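# Teaching the two-hand bottle task

*Notes for new members of the Jirbridge student robotics club. Last changed 4th November.*

Every new member learns the bottle task before touching anything else on the humanoid. You drive both arms by teleoperation, move a drink between the refrigerator and the table, and save each try as an episode. By the December demo each pair should have 100 good episodes in the shared folder. The club total we need before training is 500.

Read the whole page once before you book a slot. Cremilda Siqueira signs people off, and she will ask you about the stop button and the naming rules.

## What you need

- The robot, charged and parked on its floor marks
- The operator station with both hand controllers
- The white table and the small refrigerator
- Bottled drinks with screw caps, full and sealed
- A dry towel
- The Vumari recording program, already installed on the station laptop
- A partner

You work in pairs. One person drives and the other holds the stop button and watches the arms. Swap after 9 episodes. Longer turns make for sloppy grasps, and you will notice it in the playback before you notice it in your hands.

## Setting up

1. Put the table on the tape and lock it. Leave enough space between it and the refrigerator for the right elbow to swing down. If you aren't sure, move the arm through the full range by hand with the motors off.

2. Open the refrigerator door all the way. The robot doesn't open it in this task. We tried including the door last spring and lost most of a month to it.

3. Lay the bottles on their sides in the compartment, caps all pointing the same way. Wipe them first. Cold bottles collect water and the fingers slide on it.

4. Check the cables behind and beside the robot. Anything on the floor should have slack and should not run under an arm's lowest position.

5. Power on the arms, then the hands. If you do it the other way the hands sometimes come up closed and have to be restarted.

6. Start Vumari and create a session. The name is the date, your initials and the drink, with underscores. Don't use spaces. The Brandão script that sorts the files will skip anything with a space in it and will not tell you.

7. Run the hand check: open, close, thumb in, thumb out, on each side. Your partner calls out anything that lags.

## Recording an episode

1. Start from the home pose, elbows bent, hands open. Your partner says "clear" and you press record.

2. Bring one hand to the bottle with the fingers open wider than you think you need. Come in from the side. Coming straight down tends to push the bottle into the back wall.

3. Close slowly until the bottle moves with the hand, then stop closing. These are soft plastic bottles. If the sides buckle, you are squeezing too hard, and the model will learn to squeeze too hard as well.

4. Lift clear of the compartment rim before you move sideways. Most of our failed episodes are a bottle caught on that front lip.

5. Bring the second hand in palm up and support the base. Keep the other hand wrapped around the upper half, with the cap free. The hands may overlap a little, but don't let the fingers lock together. Hold still for 2 seconds so there is a clear stretch of data with both hands on the bottle.

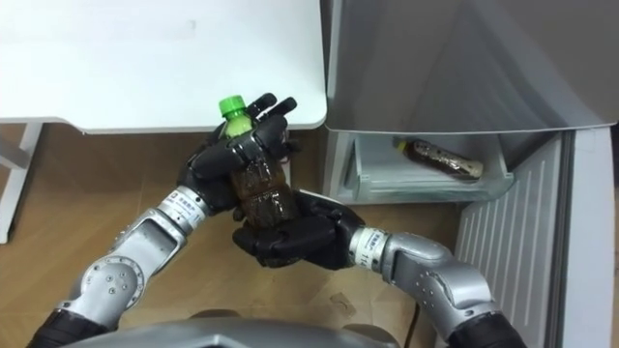
6. Move to the table with both arms together. Think of the bottle as the thing you are steering and let the hands follow it. If one arm gets ahead, stop and let the other catch up — don't try to correct while moving.

7. Lower the bottle upright until the base touches. Take the bottom hand away first, then open the top hand and back straight off.

8. Return to the home pose and press stop. Your partner marks the episode good, bad or unsure.

For the return direction, start with a bottle standing on the table and follow the same steps toward the refrigerator. Record it under a separate session name.

## Good, bad or unsure

Mark it **good** if the bottle arrived, both hands took part, and you didn't pause for longer than a breath anywhere except the hold in step 5.

Mark it **bad** if the bottle was dropped, if a hand hit the table or the refrigerator, or if your partner used the stop button. Keep bad episodes. We use them for the failure detector.

Mark it **unsure** for everything else and write a short note, such as "regrasped once" or "cap touched rim." Cremilda goes through the unsure ones at the end of each week.

## Common problems

**The bottle rolls away as the fingers close.** The thumb is late. Preset it halfway in before you approach.

**The bottle spins between the two hands.** They are pushing against each other at different heights. Open the bottom hand slightly so that it only carries weight.

**One wrist shakes during the hold.** Usually the controller strap is loose. Tighten it, and rest your own elbows on the chair arms. If it still shakes, write down which arm and stop for the day.

**The fingers stay curled after release.** Stop recording, press the hand reset, and run the hand check again. Discard that episode completely.

**Vumari shows a dropped-frames warning.** Close the browser on the laptop. Somebody has left it open.

## Before you leave

Park the arms, power off the hands, then the arms. Close the refrigerator. Copy the session to the shared folder and open one file from it to make sure it plays. Enter your episode numbers on the sheet by the door.

Once your pair has its first 9 good episodes in each direction, ask for a sign-off. The next task is unscrewing a cap, and it uses the Hinura fingertip pads, so don't start it until you've been shown how to fit them.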